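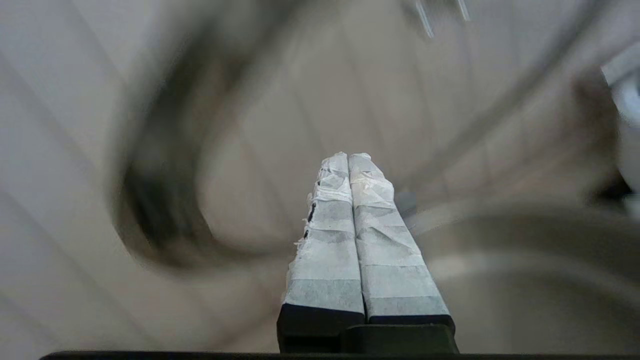 Fig. 2. Wrapped fingers, closed, wrist camera.

Unit 6: Comparing Finger Coverings
Instructor: Reginald Schumacher

Run the Grendham arm with bare fingers first, then wrapped. Keep the grip force at 68 percent for both runs.

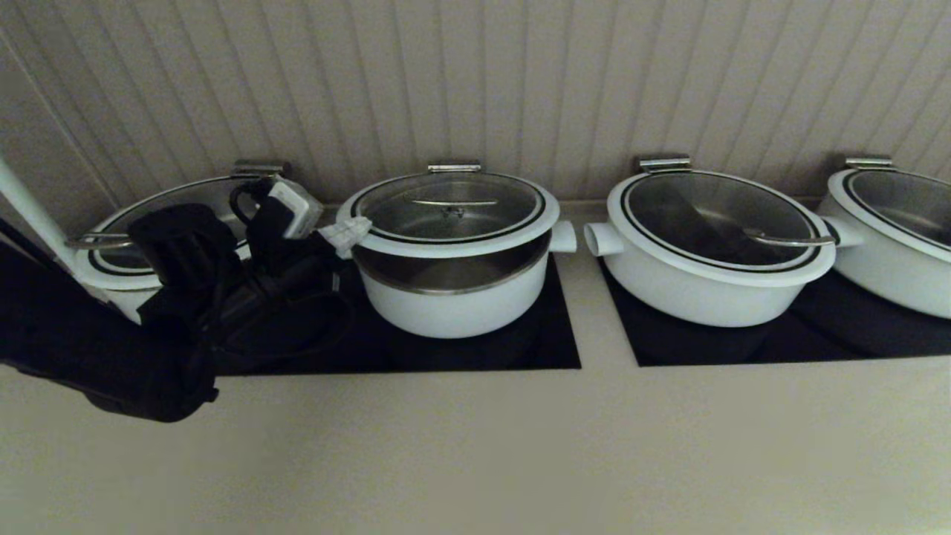 Log every slip, and note which camera caught it. The head camera is better for the approach — the wrist camera is better for contact. Replace any wrapping that has frayed before the next run.

Lab sheets are due 1st July. 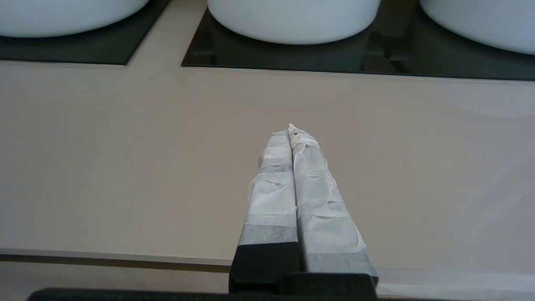

Can we change the grip force between runs?
Keep it fixed, or the two coverings can't be compared.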